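Home | Notebook | Benches | Materials | September | Log in

Back table, plant and school bag, September 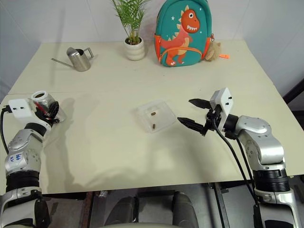 Fig. 1. Back table, with plant, dinosaur backpack and watering can.

Started at 8:40. The question from Drikcombe is whether one table can be both the place where the kid's bag gets packed and the place where the plant lives. They say yes. I have my doubts, and I want them written down before anyone shows me a chart.

Main worry is water next to a bag. The Zorner sheet puts the pour for a pot this size at 254 ml. Fine on paper. In a real house someone pours while looking for a shoe. I tried three pours at that amount over a tray and the second one went wide. Not by much, but enough to soak a reading folder.

Second worry is the soft toy. Beige fluff shows every crumb of soil, and plush toys end up wherever the bag ends up. The plan calls for a "toy spot" and doesn't say where it is. I'd put it as far from the pot as the table allows.

The backpack is the one item I have no complaint about. It stands up by itself, and a big orange dinosaur on teal is hard to walk past on the way to the door. Whether it still stands with a lunch box in the front pocket is another matter. To do.

The orange tag: the plan treats tags as part of the system (bag gets a tag, tag gets a hook). I think a loose tag is one more thing to lose. Leave it out of round 2 and see if anyone misses it.

Anetine claims their layout saves nearly two minutes each morning. From what? Their note lists 781 mornings and never says how the old way was timed. I'm not copying that number into our write-up until I see the raw sheet. Asked for it twice.

Surface: pale top, will show rings. Tried the Âu wipe on a scrap, left a faint haze that buffed off dry. Would not call that "streak free."

Next:
- repeat pours with a slower hand
- bag on a chair, plant stays put, same tasks
- find out who wrote "toy spot" and what they meant by it

Stopped at 11:15. Tray is in the sink.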